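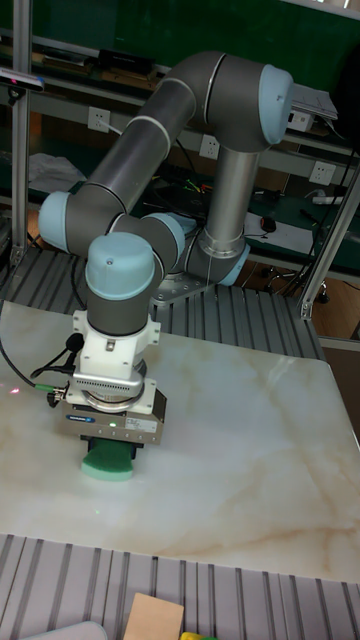
How does a robot arm learn to wipe down a stone countertop? A person takes hold of the arm and guides it through the job by hand, pressing as firmly as they would at home, and the arm keeps a record of the path and the push.

November 4, 2020. Wurer is very happy to share that Kettle, its hand-teaching kit, is now open to orders, after 2,000 guided wipes by 11 patient teachers led by Marilou Agbayani. Questions are always welcome, and Hussam Srour will gladly answer them!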